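Home | About Us | Products | News | Stores | Contact

Zaver opens home textile store in Fevside

FEVSIDE – Zaver, a maker of bed linen and quilts, will open its new store in Fevside in December. It is the second location of the company, after the first one in Vusitia, and it will offer the full range of sheets, quilts and pillow covers for the bedroom.

The new store has two floors. On the ground floor customers will find 70 patterns and colors of bed linen, and they can feel each fabric before they decide. The upper floor is for quilts in three weights, for summer, winter and all seasons.
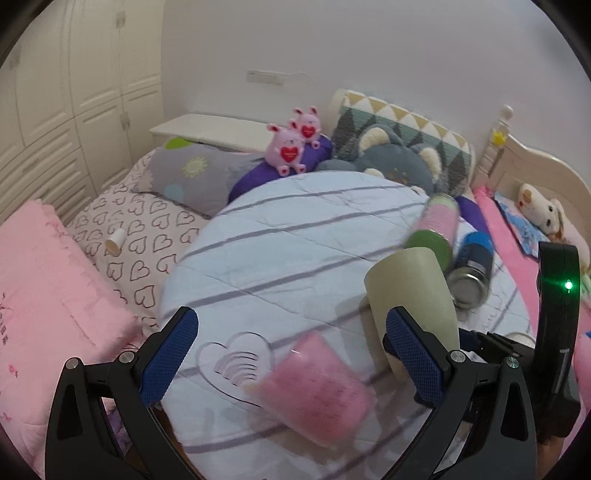
A pale blue quilt on the bed, with a cream plastic cup.

Together with the opening, Zaver presents the Ondieki collection. It consists of nine sheet designs, most of them with thin stripes in soft colors. The sheets are made in single, double and large sizes, and every set can be combined with the quilts which the company already sells. Replacement pillow covers can be bought separately, as many customers in Vusitia have asked for this.

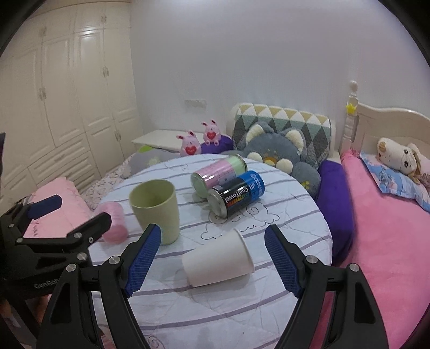 White sheet with thin lavender stripes. On it: a paper cup and an olive-green plastic cup.

Zaver will also start a repair service in Fevside. Customers can bring a quilt with an open seam to the store and pick it up again after three days – the repair is free of charge in the first two years after the purchase.

The store will be open from Monday to Saturday. Orders from the Zaver website can be collected there from the day of opening.

For more information, please contact the Zaver press office.

Related news
- Zaver extends opening hours in Vusitia
- How to wash and store a winter quilt
- Ondieki collection: sizes and care instructions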